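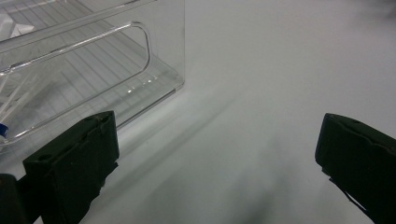 Page last changed: Monday, 4:40 p.m.
Posted by Rakiya Okafor, Hedton Residents' Help Pages

Clear storage bins with molded handles: suitable for a shared pantry?

I am responsible for the shared pantry on the second floor of our building in Hedton. The pantry has white wire shelving and a white worktop, and residents presently keep dry goods in whatever bags and boxes they bring with them. We wish to replace these with clear plastic bins of one pattern, with an opening in the front wall that serves as a handle. One bin has been obtained for trial.

Before placing an order I would be grateful for advice on three matters. First, does a clear bin remain presentable with daily use, or does it become cloudy and scratched? Second, is a handle opening in the front wall a disadvantage where rice, lentils and similar goods are stored? Third, should the bins stand directly on the wire, or is a liner required? The budget for the whole pantry is $300, and the shelves are 55 inches wide. Residents have asked that labels be kept to a minimum.

Rakiya Okafor

Posted by Velldale Pantry Desk

We have used clear bins in a shared kitchen for several years and can recommend them, subject to the following.

Clouding is principally a matter of washing. Bins should be washed by hand in lukewarm water with a small amount of dish soap and a soft cloth. Scouring pads and powdered cleansers should not be used. Unless the manufacturer states that the bin is dishwasher safe, it should be kept out of the dishwasher. Fine scratches on the base are to be expected and do not affect use. Scratches on the front wall are more noticeable, and residents should be asked to lift bins clear of one another when returning them to the shelf.

An open handle does not suit loose goods. Rice, lentils, flour and sugar should be placed in closed jars or sealed bags, and the bin used only to hold those together. This has the further advantage that a resident may remove one jar without carrying the entire bin to the worktop. Please inspect your trial bin for this purpose, as some patterns have a handle that passes through the wall and others have only a recess.

With regard to the shelving, a bin with a flat base will generally stand on wire without difficulty. It may catch when drawn forward if the wires run from side to side. A liner cut to the depth of the shelf corrects this. We would advise buying liners for the lower shelves first, where the heavier bins are kept, and deciding on the remainder after a month.

Before ordering, measure the bin at the rim. Many bins taper toward the base, and the width at the rim determines how many will fit on a 55-inch shelf. Allow a finger's width between bins.

Regarding labels, a single removable label on the front, below the handle, is sufficient. It should give the apartment number and nothing further.

Posted by Vekilura

We have these, they are fine. Do not stack them if they have no lids.

Posted by Pawłowska

I concur with the Velldale reply, with one reservation. Clear bins show everything, including crumbs. In our pantry each bin is emptied and wiped on the first Monday of the month, and a sheet inside the door records that it has been done. Without such an arrangement the bins look worse than the boxes they replaced.

I would also suggest ordering two or three spares with the first purchase. Patterns are discontinued without notice, and we were unable to match ours when one cracked at the corner.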